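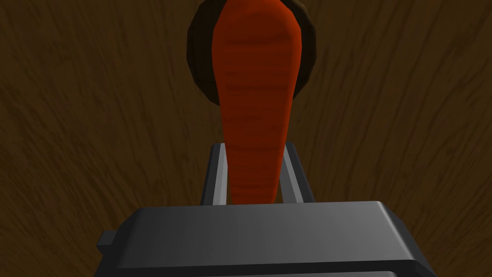 Reviews > Controllers > Brerum Sterkis

Brerum Sterkis controller review

May, by Siu-ming Chung

I have been putting off replacing my old pad for far longer than was sensible. The left stick had started drifting some time last winter, only a little at first, so that my character would wander gently off to the left whenever I stopped to read a sign, and I got into the habit of resting my thumb on it very slightly to the right to make up for it. You can get used to almost anything. Then I started playing Rellholm, where half the game seems to be standing on narrow things above very long drops, and after the fourth or fifth time of strolling off a roof while drinking my tea I gave in and bought the Sterkis.

I paid 80 pounds for it, with my own money, and I've had it long enough now to feel I know it properly. I'd read the usual first-day impressions before buying and found them a bit thin, so I wanted to wait and write this once the shine had worn off (in one place quite literally, but I'll come to that).

What you get

The box is small and sensible. Inside there's the pad, a cable, two spare stick tops that are a little taller than the ones fitted, and a folded sheet with drawings of which buttons to hold down for what. The sheet is printed in the smallest type I've ever seen on a product meant for people who sit in dark rooms, and I ended up holding it under the kitchen light and squinting like my grandfather with the television listings. Put it somewhere safe all the same, as you will want it later for the back buttons.

The cable is 115 cm long, which is fine for a desk and hopeless for a sofa. If you like to play plugged in from across the room, you'll be buying another one. I mostly play without the wire so it hasn't bothered me much, but my cousin Dexter Panganiban, who borrowed the pad for a weekend and plays fighting games very seriously indeed, wouldn't hear of going wireless and spent two evenings sitting on a footstool with his nose practically on the screen.

In the hands

I have biggish palms and short fingers, a combination nobody designs for, and the first thing I noticed about the Sterkis was that I stopped noticing it. The grips are a bit fatter than on most pads and they turn in slightly at the bottom, so your little finger has somewhere to go. There's a fine, dry sort of texture on the back that keeps it from slipping about when things get tense. It's light, too. At first I thought it was too light, and I had that slightly silly feeling that something heavier would be better made, but after a whole rainy afternoon with it my wrists were quite happy and I haven't thought about the weight since.

The face buttons are on the soft side. They go down quietly, with a bit of a cushion at the bottom, and if you share a house with somebody who goes to bed before you do then that will be a real kindness to them. Dexter hated them. He likes a click he can hear over the commentary, and he said it was like pressing mushrooms. I rather like pressing mushrooms, it seems, and so we agreed to differ.

The direction pad is where he and I were of one mind, which is rare enough that I wrote it down. It's a proper one-piece cross with a nice firm pivot under it, and the diagonals come out when you want them and stay away when you don't. I dug out an old puzzle game with falling blocks purely to test it, meaning to give it ten minutes, and I was still there when it got dark.

The sticks

Now then, the sticks, as they're the reason I went shopping in the first place. They use magnetic sensors, the kind where nothing rubs against anything inside, and the idea is that they shouldn't wear out and start drifting in the way my old ones did. I obviously can't tell you whether they'll still be true in three years. What I can say is that they have been perfectly steady so far, and that I can put the pad down on the arm of the chair in the middle of Rellholm, on a ledge, over a drop, and go and see to the dinner, and come back to find myself still standing where I was.

If you haven't played it, Rellholm is the climbing adventure from Szénási, set in the year 3062 in a drowned city with a great many towers left sticking out of the water. It's slow and lovely and rather sad in places. It's also a very good test of a stick, because your climber leans as far as you push and no further, and there are stretches in the old cable works where a heavy thumb will have you in the sea. On my old pad I'd been getting through those by luck. With the Sterkis I could feel my way along, a little at a time -- it was as if somebody had cleaned my glasses.

The tension is a touch lighter than I'd choose. If you play a lot of shooting games you may find yourself swinging past the thing you were aiming at for the first evening or two, and this is where the taller tops come in handy. They pull off with a firm tug (I was sure I was going to break it) and the new ones press on. I put a tall one on the right and left the short one on the left, and that has suited me so well that I've never gone back.

One grumble. The rubber on the left stick top has already gone smooth and a bit shiny around the rim where my thumb sits. It hasn't peeled and it isn't slippery, and there's a spare in the box, but on a pad at this price I'd have hoped for something harder wearing.

Triggers and back buttons

The triggers have a small switch beside each of them that shortens the pull. Long for driving, short for everything else, is how I've been using them, and the switches are stiff enough that you won't knock them by accident. The long pull is beautifully smooth. I'm a poor driver in games, I brake much too early and apologise to the other cars, but I did find myself easing off round corners in a way I'd never managed before.

There are two extra buttons on the back, one under each middle finger, and you can set either of them to copy any button on the front. You do this by holding the back button and the menu button together until the little light blinks, pressing the button you want copied, and pressing the back one again. It's easy once you've done it a few times and impossible to remember if you haven't touched it for a fortnight, hence my advice about the sheet. I've got jump on the right and the map on the left. They're placed well, I think, though Dexter kept squeezing them by mistake whenever a match got close, and by the Sunday morning -- well, by the end of his stay, anyway -- he had switched them both off.

Battery

I kept a proper tally for this, with a pencil and the back of an envelope. From full, with the rumble switched on and set to medium, I got 21 hours of play before the light turned amber. That's a good run for me, most of a week of evenings. Charging it up again takes an evening on the cable, and you can play while it does. The pad also puts itself to sleep if you leave it alone, which I appreciate, as I'm forever wandering off.

What I don't care for is that the amber light is all the warning you get. There's no way of asking it how much is left without installing Brerum's program on a computer, and the program is a muddle. It wanted me to make an account before it would show me anything, it offered me a newsletter twice, and the page for adjusting the sticks was three menus deep under a heading that had nothing to do with sticks. I got there, I set my dead zone a little smaller, and I closed it with some relief. Happily the settings are kept in the pad itself, so you needn't leave the thing running.

Wireless and the rest

It connects through a small dongle or over Bluetooth, and there's a slider on the underside to go between the two. I've had the dongle in the machine under the television and Bluetooth paired with my laptop, and moving from one to the other has been quick every time except once, when the laptop sulked and had to be restarted. I suspect the laptop. It has form.

The dongle hasn't dropped out on me from the sofa. It did once from the kitchen doorway, when I was trying to finish a conversation in the game and watch a pan of rice at the same time, and I don't suppose I can hold that against anybody. There's nowhere on the pad to tuck the dongle away when you're travelling, though, and it's a tiny thing. Mine lives in an old mint tin.

The rumble is gentle, more of a purr than a shake. In Rellholm you feel the wind through it just before a gust comes, and I found that I was bracing myself in my chair without thinking. In louder games it can get a little lost. There's a headphone socket at the bottom, which works perfectly well and has no hiss that I could hear, but if you have the headphones and the charging cable both plugged in then you do end up feeling rather tied down.

Would I buy it again?

Yes, I would, and I've told my sister to wait for a sale and get one for my nephew. If you mostly play adventures, platform games, driving games, anything where you want a steady hand and a comfortable evening, I think you'd be very pleased with it. If you want loud clicky buttons and you play on the wire, borrow one first if you can, or listen to Dexter, who has gone back to his arcade stick and is perfectly content.

Good: comfortable grips, steady sticks, excellent direction pad, long battery life, quiet buttons

Less good: short cable, rubber on the stick tops wears smooth, clumsy computer program, no battery reading on the pad

I'm up to the lighthouse in Rellholm now, for anybody following along from my last piece, and I still haven't found the second lamp.

Contact us | Copyright the authors, all rights reserved | Back to top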